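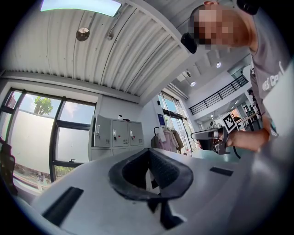
穿灰色T恤的人俯身向前，前面是白色的外壳。

动画片里的声音从哪里来

看动画片的时候，你会听见角色说话、走路、开门、喝汤，听见下雨、刮风，听见远处有狗叫，还会听见音乐。可是画出来的人没有嗓子，画出来的门也没有合页。动画片刚做出来的时候，画面是完全安静的，里面的每一个声音都要有人去录、去找，或者去做。

真人电影不太一样。拍真人电影时，现场有话筒，演员说话、椅子挪动、汽车开过去，话筒多少都会录到一些。动画片没有这样的现场，所以做动画片声音的人要从零开始。

下面说一说他们都做些什么。文章里会常常提到一部短片，名字叫《Braltberg》，讲的是一只叫Stelow的小獾搬到山上小镇去住的故事。Braltberg就是那个小镇的名字。短片由Flidmont动画工作室制作，声音在Yousafzai录音棚录制，负责做音效的人叫Afshin Abbasi。

声音是什么

先说最基本的。声音是振动。

把手指轻轻放在喉咙上，说“啊——”，手指会感到麻麻的。那是你的声带在抖动。声带一抖，旁边的空气也跟着抖，空气又推着更远一点的空气抖，一直传到别人的耳朵里。耳朵里有一层薄薄的膜，叫鼓膜，它也跟着抖，大脑就知道有声音来了。

抖得快，声音就高，像鸟叫。抖得慢，声音就低，像大鼓。抖的幅度大，声音就响；幅度小，声音就轻。

话筒的工作和耳朵有点像。很多话筒里也有一层薄膜，声音来了，薄膜跟着抖，话筒把这种抖动变成电信号。电脑把电信号记下来，变成一长串数字。播放的时候反过来：电脑把数字变回电信号，电信号推动喇叭，喇叭推动空气，你就又听见了。

在电脑屏幕上，录下来的声音常常画成一条弯弯曲曲的线，中间鼓，两边细，或者一会儿鼓一会儿细。这条线叫波形。鼓的地方声音响，细的地方声音轻，几乎变成一条直线的地方就是安静。做声音的人看惯了波形，一眼就能找到拍手在哪里，关门在哪里。

动画片里有哪几种声音

可以把它们分成这样几类。

对白，就是角色说的话，也包括笑声、哭声、喘气声、打喷嚏的声音。

拟音，就是人照着画面现场表演出来的声音，比如脚步声、衣服摩擦的声音、拿起杯子的声音。

音效，范围比较大，包括打雷、汽车、机器、爆炸、魔法，还有怪兽的吼叫。很多音效是把录好的声音拿来剪一剪、改一改做成的。

环境声，就是一个地方本来有的声音。树林里有树林的声音，厨房里有厨房的声音，半夜的卧室里也有声音，只是很轻。

音乐，有的是专门为片子写的，有的是以前就有的曲子。

这几类有时候分得不太清楚。一只怪兽的脚步声，算拟音还是算音效？不同的工作室有不同的分法，怎么方便就怎么分。

先录对白，再画嘴巴

很多人以为，动画片是先把画面做好，配音演员再对着画面说话。有的片子确实这样做。但也有很多片子是反过来的：先录好对白，动画师再照着声音画动作。

《Braltberg》就是先录的对白。

原因和嘴巴有关。说“啊”的时候嘴张得大，说“呜”的时候嘴收成小圆圈，说“妈”的时候嘴唇先要闭上。如果先有了声音，动画师就可以一边听一边决定每一张画里嘴巴该是什么样子。这件事叫对口型。

你可以拿一面镜子试一试。对着镜子慢慢说“我的帽子不见了”，看看嘴唇什么时候闭上，什么时候张开。“帽”字和“不”字开头的时候，嘴唇都要碰一下。动画师桌上也常常放一面小镜子，就是做这个用的。

先录声音还有一个好处。演员说话时会有停顿，会突然加快，会在一句话中间笑出来。动画师听到这些，就能想出角色该做什么动作。Stelow有一句台词是“这个房子怎么是斜的”，演员说到“斜”字的时候声音往上一挑，像是自己也跟着歪了。动画师听完，就让Stelow在说这个字时把头歪到一边。剧本里没有写歪头。

如果片子要翻译成别的语言，情况就不同了。画面已经做完，嘴巴的动作改不了，翻译的人要想办法让新的台词和原来的嘴型差不多长，最好闭嘴的地方也能对上。所以有时候你会发现，同一部片子，中文说的和外语说的意思一样，用的词却差得很远。

录音的房间是什么样的

录对白要在很安静的房间里。

你在浴室里唱过歌吗？浴室里的声音听起来又亮又响，还会拖出一点尾巴。那是因为浴室的墙很硬很滑，声音碰到墙会弹回来，弹好几次才慢慢消失。这种弹来弹去的声音叫混响。

再到衣柜前面，打开柜门，把头伸到衣服中间说几句话。声音一下子变闷变干了。布料又软又松，声音钻进去就不容易出来。

录音棚的墙上贴着软软的材料，作用和那些衣服差不多。做声音的人希望录到的声音“干”一点，也就是不带混响。如果角色后来要走进一个大山洞，可以用电脑把混响加上去。加上去很容易，要把已经录进去的混响去掉就很难了。

录音棚的门往往又厚又重，门缝要封严。窗户通常有好几层玻璃，中间隔着空气，外面的车声就不容易传进来。空调的风要吹得很慢，吹快了会有呼呼的声音。在棚里坐着的人也要注意，不能穿走起来沙沙响的衣服，肚子饿了咕咕叫也会被录进去。Yousafzai录音棚的休息室里一直放着一盘香蕉，来录音的人可以先吃一根。饼干是不放的，饼干渣会让嗓子发干。

话筒前面常常有一块圆形的网，叫防喷罩。把手掌放在嘴前面，说“爬坡”，你会觉得有一小股风打在手上。这股风打在话筒上，就会录出“噗噗”的杂音。防喷罩能把风打散，声音还是照样过得去。

配音演员怎么工作

配音演员看起来只用嘴，其实常常要用全身。

角色在跑步，演员就要喘着气说话。只是站着假装喘，听起来容易假，所以有的演员会先在原地跳几下。角色嘴里塞满了面包，演员可能会把手背贴在嘴上说话，也可能真的咬一块苹果。角色很冷，演员就缩起肩膀，让牙齿轻轻碰在一起。

人在微笑的时候，声音会变。你可以试着先板着脸说一句“你好”，再咧开嘴笑着说一句“你好”。请旁边的人闭上眼睛听，一般都能听出哪一句是笑着说的。

同一句台词要录很多遍。导演会说，再累一点，再小声一点，像刚睡醒那样再来一遍。有时候最后用的是第一遍，有时候把一遍的前半句和另一遍的后半句接在一起。接得好的话听不出来。

除了说话，演员还要录很多没有字的声音：摔倒时的“哎哟”，使劲推东西时的“嗯——”，吓一跳时吸的一口气。这些声音在剧本上常常只写着“用力”或者“吃惊”，具体怎么出声由演员自己想。这类声音里有一些很费嗓子，比如大喊大叫，所以通常排在最后录。先喊哑了，后面的台词就没法说了。

《Braltberg》里有一段，Stelow把一个旧炉子推上山坡，一路都在哼哼。演员录这一段的时候，双手推着墙，推了好一会儿。

拟音：照着画面做声音

现在说拟音。做这个工作的人叫拟音师，Afshin Abbasi就是拟音师。

拟音师在一个房间里工作，前面有屏幕，旁边有话筒，地上有一格一格的地面。一格是木板，一格是水泥，一格是石子，一格是沙子，还有一格铺着瓷砖。画面里的角色在什么地上走，拟音师就在什么地上走。他们盯着屏幕，让自己的脚和角色的脚同时落地。

走路听上去很简单，做起来有很多要想的。角色是胖是瘦？高兴还是难过？穿什么鞋？是不是在偷偷地走？一个人着急时走路，脚跟落得重，两步之间隔得短。一个人不想去上学，脚会在地上拖。

Stelow是一只小獾，脚上没有鞋，有爪子。Afshin Abbasi先试了光脚，觉得声音太软，听起来像人在家里走。后来他戴上一副旧的皮手套，在每个指尖上粘了一个回形针，用手在木板上“走”。手套发出软软的一声，回形针跟着发出轻轻的“嗒”。Stelow在屋里的脚步声就是这样做的。到了屋外的石头路上，回形针太响，他换成了纽扣。

他为这部短片试过的鞋子和手套，加起来将近100只。大部分最后没有用上。

衣服的声音也要做。你坐在椅子上转一下身，仔细听，衣服会有很小的声音。平时不会注意它，可是画面里如果完全没有这种声音，角色就会显得有点空，像是飘在那里。拟音师会拿一块布，照着角色的动作揉一揉、抖一抖。棉布、牛仔布、雨衣的声音都不一样，要挑对。

然后是各种东西的声音。角色放下茶杯，拟音师就放下茶杯。角色翻书，拟音师就翻书。不过茶杯不一定是画面里那样的茶杯。有的杯子样子好看，放下去声音却很闷；有的杯子缺了口，声音倒很清楚。拟音房里堆着很多旧东西：旧门把手、旧雨伞、旧皮包、坏了的闹钟、一截一截的链子。它们看上去像没收拾好的仓库，拟音师自己知道什么东西在哪里。

用一样东西冒充另一样东西

拟音里有一些老办法，用了很多年，现在还在用。

踩雪的声音，可以把玉米淀粉装进布袋里，用手一下一下地捏。淀粉的颗粒互相挤压，会发出“咯吱咯吱”的声音，很像踩在雪上。真的雪不好搬进房间，一会儿就化了。

骨头断掉的声音，可以用芹菜。拿一根新鲜的芹菜，用力一折，声音很脆。放软了的芹菜不行。

马蹄声，可以用两半空的椰子壳，在地面上轮流敲。想要马走在土路上，就在地上铺一层土。

鸟拍翅膀，可以用一副皮手套，抓住手腕那一头快速地抖。大鸟用大手套，小鸟用小手套，也可以用一根羽毛掸子。

下雨的声音，有人用米粒慢慢地撒在纸板上。火烧木柴的声音，可以轻轻揉一张玻璃糖纸，离话筒近一点。树叶的声音，可以用旧的录音带，把里面的带子抽出来堆成一团，踩上去很像踩在草里。现在录音带不多见了，拟音师会把手里的留着反复用。

为什么不直接去录真的？有时候真的东西录出来不像。真的雨录下来，常常像一片“沙——”，分不清是雨还是煎锅里的油。听的人心里有一个“雨应该是什么声音”的印象，录音要和这个印象对得上。也有时候真的东西太大、太远、太危险，或者世界上没有。

Braltberg小镇在山上，常常下雪，所以这部短片用了很多玉米淀粉。Afshin Abbasi准备了3个布袋，一个装得满，一个装得松，还有一个在淀粉里掺了粗盐。Stelow踩在新雪上用松的那个，踩在被大家走硬了的路上用满的那个，结了冰的早晨用掺盐的那个。

世界上没有的声音怎么做

龙是怎么叫的？飞碟落地是什么声音？没有人听过，所以可以自己决定。不过自己决定也要有办法。

常用的办法是把好几个声音叠在一起。做一个怪兽的吼叫，可以用老虎的低吼做底，加上猪的哼声，再加一点门轴转动的“吱——”。单独听，每一个都认得出来。叠在一起，再调一调，就成了一个新的声音。

还有一个办法是改变快慢。录一声猫叫，放慢一半，声音会变低变长，像是从一只很大的动物嘴里发出来的。如果把大人说话放快，声音会又尖又细，像小虫子在说话。

还可以倒着放。拍一下铃，声音是先响后轻，倒着放就成了先轻后响，到最响的地方忽然没有了。魔法快要出现的时候，常常用这样的声音。

《Braltberg》里有一个很大的雪怪，其实是山上的一块大石头，在风里会响。导演希望它听起来不吓人，像一个老人在打呼噜。Afshin Abbasi对着一个空的大水桶呼气，又录了自己家冰箱夜里的嗡嗡声，把2个声音都放慢，叠在一起。第一次做出来太像冰箱了。他把冰箱的声音调轻，又加了一点揉面团时气泡破掉的声音，这回导演说可以。

安静也要录

请你停下来，什么也不说，听一会儿。

你大概会听到一些声音：楼下有人走动，冰箱在响，外面有车，自己在呼吸。我们平时说的“安静”，里面有很多很轻的声音。

动画片里如果一点声音都没有，观众会以为喇叭坏了。所以就算角色坐着不动、不说话，也要有环境声。白天的房间、晚上的房间、有地毯的房间、空房间，环境声都不同。

录环境声的人带着话筒到外面去，找一个合适的地方，打开机器，然后站着不动。不能说话，不能跺脚，也不能去抓痒。风大的时候，要给话筒套上一个毛茸茸的套子，样子像一只小动物。那些毛能把风挡散，道理和防喷罩一样。

环境声还能告诉观众很多事情。听见公鸡叫，就知道是早上。听见蝉叫，就知道是夏天。听见船的汽笛，就知道附近有水，画面里不用画出来。《Braltberg》一开头，画面还是黑的，就先有风声和一只很远的铃铛。等画面亮起来，观众已经猜到这是在山上了。

为了录这段风，录音的人在2月里去了一趟山区。他们在一个木头棚子后面录，风从木板缝里钻过去，有高有低，像有人在吹口哨。同一天他们也录了棚子前面的风，后来没有用，那里的风太大，话筒套上套子也不行。

音乐放在哪里

音乐能改变你看画面的感觉。

想一个画面：一个角色慢慢走向一扇门。配上轻快的音乐，你会觉得门后面有生日蛋糕。配上很低很慢的音乐，你会觉得他不该开门。画面一点都没有变。

给片子写音乐的人叫作曲。作曲和导演会坐在一起把片子从头看到尾，商量哪里要有音乐，哪里不要。每一段音乐从哪里开始、到哪里停，都要写下来。

有的动画片里，音乐和动作贴得特别紧。角色踮着脚走一步，琴就响一下；角色从楼梯上滚下来，音符也跟着一路往下掉。很早的动画短片常常这样做。现在也有人这样做，不过一般只用在好笑的地方，从头到尾都这样会让人觉得累。

有的角色有自己的一小段曲子。他一出来，这段曲子就响。等你听熟了，曲子一响，你就知道他要来了，哪怕他还没有走到画面里。Stelow的曲子是用口琴吹的，很短。他想念原来的家的时候，同样的曲子会吹得很慢，还少了最后一个音。

不是所有地方都适合放音乐。角色说一句要紧的话，音乐常常会先退下去，或者干脆停掉。

把声音放到一起

声音都录好了，还差最后一大步，叫混音。

打开混音用的软件，会看见很多横条，一条一条排下来，每条叫一个音轨。对白放在一些音轨上，脚步声放在另一些音轨上，风、铃铛、口琴、雪怪也都有自己的音轨。分开放的好处是可以单独调。脚步声太响，就把脚步声那一条调轻，别的不受影响。

混音师要决定每个时候让观众听什么。如果所有声音都一样响，就成了一团，什么都听不清。角色说话时，雨声要小一点。角色说完了，雨声可以慢慢回来。你在家里看动画片时可以留意一下，很多片子都是这样做的，平时不容易发觉。

混音师还要决定声音在哪一边。我们有两只耳朵，声音从左边来，左耳听到的就早一点、响一点，大脑靠这个来判断方向。喇叭也可以分左右。一辆车从画面左边开到右边，声音也要从左边的喇叭移到右边的喇叭。电影院里的喇叭更多，墙上有，后面也有，所以雨可以好像下在你周围。

远近也要做出来。远处的声音轻，尖的部分会少一些，混响会多一些。有人在你耳边拍手，和有人在操场另一头拍手，除了大小不同，听起来的“味道”也不同。只调小音量，听上去会像一个小小的近处的声音，不像远处。

混音做完以后，要在不同的喇叭上听。在大喇叭上听着很好的声音，到了手机上可能就听不见了，手机的喇叭太小，推不动很低的声音。雪怪的呼噜声就遇到过这个问题。在录音棚里，呼噜声低低的，很舒服；用手机一放，雪怪张着嘴，什么声音也没有。混音师只好给它加了一层高一点的声音，让小喇叭也能放出来。

在家里可以试的事情

下面这些不需要特别的设备，有一个能录音的手机就行。用手机之前先问一问大人。

做一段脚步声

找一段动画片，挑有人走路的地方，把声音关掉。准备几双不同的鞋，可以套在手上。看着画面，让鞋在桌子或者地板上敲，尽量和画面里的脚一起落下。录下来，再和画面一起放一遍。

开头肯定会慢半拍。多看几遍，记住角色什么时候走、什么时候停，就会好很多。鞋底要先擦干净再拿到桌子上。

猜声音

录一些家里的声音，每段录短一点：拉拉链、倒水、关抽屉、撕纸、挤牙膏、剥橘子。放给别人听，请他们猜。

有些声音你以为很好猜，结果大家都猜错。把猜错的答案记下来。比如有人把撕魔术贴听成了放屁，那你以后要做放屁的声音，就可以用魔术贴。

做天气

小雨：把一小把米慢慢撒在烤盘或者纸盒里。换成盐，雨会更细。

打雷：拿一张大一点的硬纸板，抓住一边抖。纸板越大，声音越低。

风：用一块绸子或者光滑的布，在椅背上来回拉。拉得快，风就大。也可以直接用嘴吹，但是不要对着话筒吹，把手机放在脸的旁边。

踩雪：玉米淀粉装进结实的袋子，口要扎紧，再套一层袋子，然后用手捏。请在大人同意以后做，最好在厨房里。淀粉漏出来很难扫。

听远近

请一个人在房间里拍手，你闭上眼睛，指出他在哪个方向。然后用手捂住一只耳朵再试。捂住一只耳朵以后，通常会指错得多一些。

画一张声音表

选一段短短的动画片，闭着眼睛听一遍，把听见的声音都写下来。再睁着眼睛看一遍，看看漏了什么。可以用不同颜色的笔，对白用一种颜色，拟音用一种颜色，音乐用一种颜色，环境声再用一种。环境声一般最容易漏。

小朋友常问的事

拟音师要学乐器吗？

不一定。会一点节奏有用处，走路、敲门都有节奏。Afshin Abbasi小时候学过跳舞，他说看着画面走路的时候，和记舞步差不多。

为什么不用电脑做所有的声音？

电脑里确实存着很多录好的声音，要关门声，一搜就有一大堆。打雷、汽车这样的声音常常就从里面找。可是脚步声很难这样做，每一步的轻重和快慢都跟着角色变，一步一步去找、去对，比自己走一遍要慢得多。

一部短片的声音要做多久？

看片子有多长、有多复杂。《Braltberg》的拟音做了2个星期，对白和混音的时间另外算。有一场集市的戏，里面有很多人，有鸡，有一辆坏了轮子的车，光这一场就占去了好几天。

做错了怎么办？

再录一遍。录音的时候旁边有录音师，他会听有没有杂音，脚步有没有对上。有时候错了反而留下来。有一次Afshin Abbasi做Stelow开柜子，手一滑，一个铁盖子掉在地上，转了好多圈才停。导演听了，请动画师在柜子里加画了一个会掉下来的盖子。

角色吃东西的声音是真的在吃吗？

有时候是。脆的东西，像苹果和胡萝卜，多半是真的咬。黏黏的东西可以用手捏湿海绵来代替。喝汤的声音一般是真的喝，不过喝的是温水。

狗叫是狗叫的吗？

有的是真的狗，有的是人学的。动画片里的动物常常要叫出心情来，比如又害怕又想装作不害怕，真的狗不会听导演的话，所以会请专门学动物叫的演员。

词语解释

对白：角色说的话。

口型：说话时嘴巴的形状。

拟音：人照着画面做出来的声音，脚步声、衣服声、拿放东西的声音都在里面。

环境声：一个地方本来就有的声音，也叫背景声。

混响：声音碰到墙壁等硬的东西弹回来，拖得长长的那一部分。

防喷罩：放在话筒前面的网，用来打散嘴里吹出来的风。

波形：把声音画成的线。

音轨：软件里放声音的一条一条的地方。

混音：把所有音轨调好，合在一起。

话筒：把声音变成电信号的东西，也叫麦克风。

喇叭：把电信号变回声音的东西，也叫扬声器。耳机里面也有很小的喇叭。

片尾字幕：片子放完以后出现的名单。拟音师、录音师、混音师的名字都在上面，一般排在画画的人后面、音乐的前面，字比较小，走得也比较快，可以按暂停来看。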